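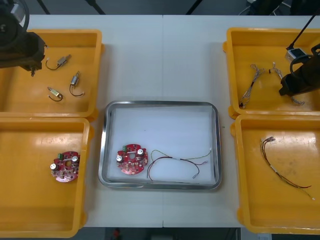
Sorting bins for board + motor kits, what are you all using?

skellevero_sid
Doing kits at the bench, one motor one board per set. Yellow bins, boards one side of the tray, motors in their own bin. Motor leads keep hooking on each other. Dividers? Bags?

Widora
bags. small zip ones, motor in, lead coiled, done. over 2,000 kits that way

ezzat_bench
Disagree, bags are slow and you cant see the lead. Shallow bin, few at a time, refill. Also do NOT stack the boards, the tall caps get leaned on

skellevero_sid
Not stacking. One cap does sit at a tilt tho, see pic

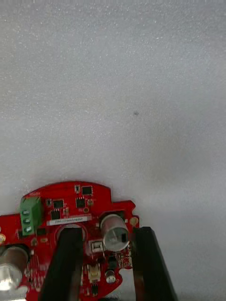 red board, green terminal block, label under the chips

Widora
thats leaning for sure. would nudge it upright before it goes in a kit

Siiri Liepiņa
Please don't nudge, you'll crack a joint. Check the solder first. We had 11 go bad in November from people "straightening" them.

Widora
never cracked one. gentle thumb, its fine

ezzat_bench
siiri is right on this one. and hold by the edges, not the caps

skellevero_sid
ok leaving it alone, will look at the joint with a loupe. What about lining the tray, paper or foam?

Siiri Liepiņa
Antistatic mat. Plain foam is a bad idea under boards.

ezzat_bench
+1 mat. fanesa sells them cut to size, took 2 weeks to get here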